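Vetari to drop foam and plastic takeout containers at town events
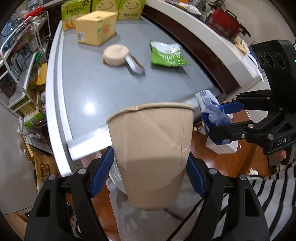
A paper cup and a snack bag over a gray table.

Food vendors at public events in Vetari will have to serve drinks and meals in paper or reusable containers starting in July, under a rule the town council passed at its evening meeting.

The rule covers the summer market, the lakefront concerts and any street fair that needs a town permit. Foam cups, plastic clamshell boxes and plastic stirrers will no longer be allowed. Prepackaged snacks such as chips and candy are exempt, as are bottled drinks.

Vendors who break the rule will get a written warning the first time. After that, the fine is $40, rising to $100 for a third violation in the same season.

The town has set aside $2,000 to help small stands pay for the switch. Applications open next month at the clerk's office on Jesta Street, and the money will be paid out in the order requests come in.

Khôi Khương, who runs the town's public works department, told the council that last summer's market filled 960 trash bags, with cups and food boxes taking up most of the space. Crews emptied the bins twice a day at the height of the season.

"We're paying overtime to haul air," he said. "A foam box doesn't weigh anything but it fills a bag fast."

Some vendors had asked for more time. Khải Phí sells soup and iced coffee at the market and said she still has foam bowls in storage from a bulk order.

"I don't mind changing over, but I'd like to use up what I bought," she said. "Paper bowls for hot soup cost me nearly double."

The council agreed to let vendors use existing stock through the end of the first month — provided they register it with the clerk before the season begins.

Used paper cups will go in the regular trash for now. The nearest plant that takes lined cups is in Trajkovski, and the town has no contract with it. Fokeck, the company that collects Vetari's recycling, is expected to send the council a price for a separate pickup before the budget hearings.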